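Handout 4: Steaming in bamboo
Introductory Dumpling Course, spring session
Prepared by Radymyr Mykhailiuk for the Hurnevent kitchen classes

Read this before class. We will not go over all of it at the stove, and the short quiz in April uses the terms below.

1. Parts of the steamer

A basket has a wall, a slatted floor and a rim. The lid is separate. In the older style the rim is a bamboo hoop tied or pinned to the wall. Some newer baskets have a plastic rim in a bright color. These are easier to wipe down, but keep them away from the burner, because the plastic softens if flame comes up the side of the pot.

The floor is what makes the basket work. Steam has to come up between the slats and reach the dough from underneath. If the slots are blocked with old dough or paper, the middle of the basket cooks slowly and you end up with one raw dumpling and several overdone ones. Check the slots against a light before you load.

The woven lid lets some steam out and takes up moisture that would drip back from a metal lid. Dripping is the main cause of gummy spots on top of the wrappers.

2. Wrappers

We make two doughs in this course.

Wheat dough. Flour and warm water, rested under a cloth. It stays opaque after steaming. Roll it thinner at the edge than in the middle so the pleats are not a hard lump.

Starch dough. Wheat starch with a little tapioca starch, scalded with boiling water and kneaded while hot. It turns translucent, and a green filling such as chives or spinach will show through. It tears easily. Work with small pieces and keep the rest covered.

For the wheat dough we scale up from 442 grams of flour, which gives enough for one bench with some left over for practice. Put 1000 milliliters of water in the pot below the basket and look at the level between batches. Do not let it boil dry.

3. Lining and loading

Line the floor with cabbage leaves or perforated paper. Leave the space between dumplings at no less than the width of your finger. They swell, and starch wrappers that touch will tear when you separate them. Do not lean a dumpling on the wall. Set it down on its base with the pleats up.

Load the basket on the table, with the lid off and set down flat nearby. Then carry the basket to the pot with both hands. Steam for 11 minutes from the time the water is at a full boil, lid on, without looking in. Let the basket stand off the heat for 2 minutes before you lift anything out.

A basket and dumplings on a white tabletop:
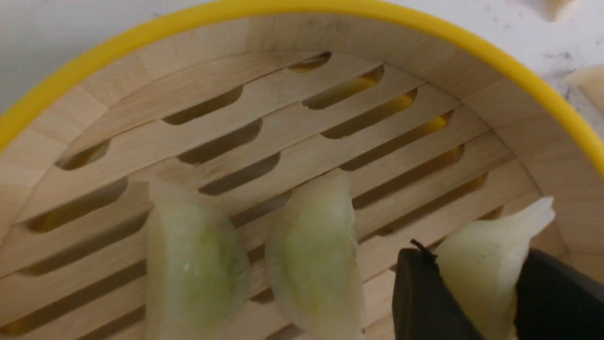
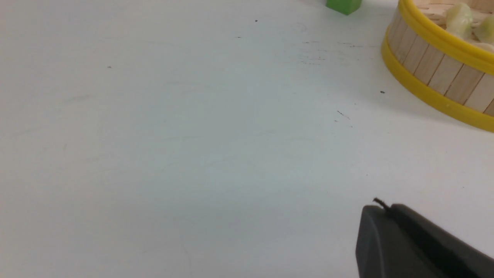
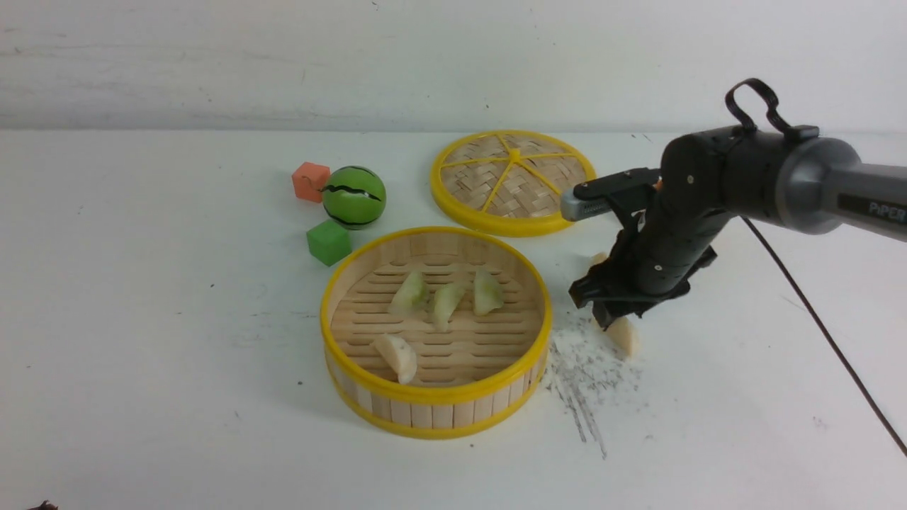
4. Cleaning and storage

Rinse the basket in hot water and brush the floor along the slats. No soap, as the bamboo holds the taste. Stand it on edge until it is dry all the way through. A basket put away damp will grow mold in the joints of the wall, and there is no good way to get it out.

New baskets should be steamed empty once before use. The Jaltitz kitchen stacks theirs with the lids off, and we do the same now.

Bring to the next class: apron, a small rolling pin, a covered container. Flour and starch are supplied.

Comments

Furer
Can I use parchment without holes if I leave a gap at the edge?

R. Mykhailiuk
You can, but cut it small and expect the centers to take longer. Poking holes with a skewer is quick.

Tang
My starch dough cracked when I folded it. Water was hot but not boiling when I poured it in.

R. Mykhailiuk
That would do it. Bring it to a full boil and pour all of it at once.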